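Section 2: Getting your board seat set up in the Skarngate meeting portal

Hi, I'm Gwawr Bevan, and I look after trustee onboarding at Cornum College. I wrote this section after walking a whole batch of new trustees through the portal by phone, so if it sounds like me talking, well, it pretty much is!

Before you start, have your appointment letter handy. You'll need the seat code printed at the top (not the letter number, which everyone types in first).

1. Go to the portal sign-in page and pick "New trustee." Type your seat code, then your college email. Personal addresses get bounced.

2. Choose a password and set up your text message code. The code is good for 60 seconds, so keep your phone next to you.

3. Fill in your disclosure form. List any paid work, any board you sit on, and any family member on the college payroll. Our counsel, Saeed Mazandarani, reads every one of these, and he'd much sooner see too much than too little.

Note: The comment box stops at 700 characters. If you need more room, attach a page.

4. Open "My Committees" and check that yours are right. If you see Academic Programs when you asked for Facilities, email Stamatia Athanasiadis and she'll swap it.
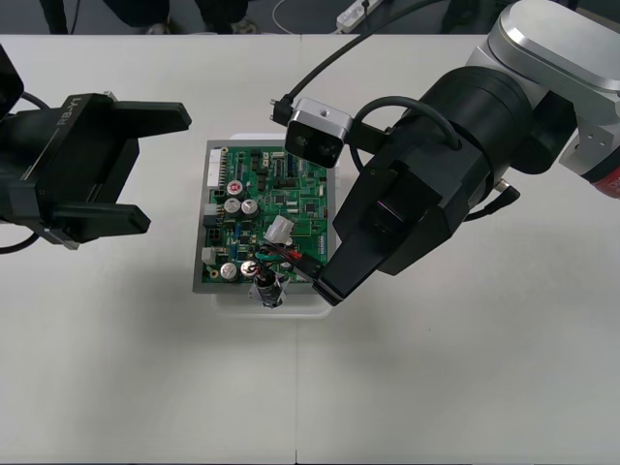 5. Download your first meeting packet. Mine was 457 pages last July (yes, really), so do this on Wi-Fi and give it a few minutes.

6. Cast a practice vote. Click "Test ballot," choose yes, no or abstain, and press Submit. You should get a green check mark and a receipt by email.

Caution: Practice ballots and live ballots look almost the same. Read the title bar before you press Submit. A live vote can only be changed by the board secretary, Parvaneh Kiani, and only until the chair closes the item.

Caution: Closed session papers on personnel matters can't be forwarded or printed. Please don't take screenshots of them either.

If you get locked out, wait 2 minutes and try again, then call the board office.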